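Ticket 638 - Geddes label printer, Illmont office
Opened by: Britta Lindemann
Status: Pending, again

09:50 Prints one good label, then 6 blanks. Rebooted. Same, with more confidence.
10:15 Apostolos swapped the roll. Blanks now straighter. 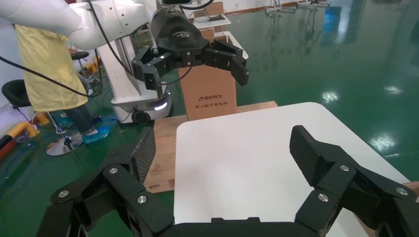

11:40 Gap sensor recalibrated, setting 222. Asset number still missing from our records. The board by the white table has 8311 stamped on it, so somebody once managed to mark something. Waiting on Poduvell for firmware.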